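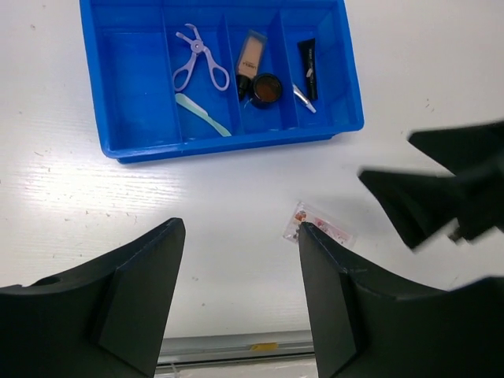
Sorting makeup takes up most of November at the Dorkbridge shop, where Wutedska packs its gift orders. The owner started with a single shelf and had 586 orders last year. She likes trays with dividers, and a blue one with four compartments is the kind she means. "The eyelash curler shares with the comb or whatever is that size," she said. "The bottle goes with the round jar – they take up the same room."

Small bagged items are left until last. "They slide under everything else," she said.

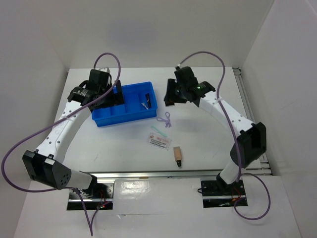
How long does it take to learn the layout? "Most people have it in two days. After that they stop looking at the list."

She buys her trays from Vostine.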